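Red shirts sorted for the new season in Altent

2024-04-07

The sports club in Altent has started to sort its old team clothes before the new season. In the hall on Hofstetter street the members are going through 914 pieces, which were kept in boxes since last September. Most of them are the red jackets and shirts with white trim that the youth teams wear.

The work is simple but it takes time. Each piece is lifted out, looked at on both sides and put in a basket by size. The care tag is also checked, as some older jackets must be washed at a lower temperature than the new ones. Clothes with a broken zip go to the sewing shop Zutix, which repairs them for a small price. Around 25 jackets are already there.

Shirts that are too small for all teams will be given to the partner club in Gimonura, where 11 children began to play this winter. Families in Altent who have club clothes at home are asked to bring them back to the hall in the next two weeks, washed and with the name label removed.
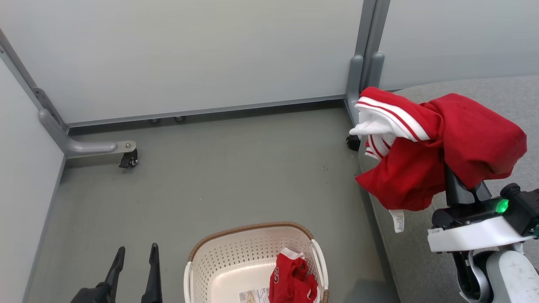
The hall is open every evening until eight. Red socks are not collected this year, but training trousers are welcome in all sizes.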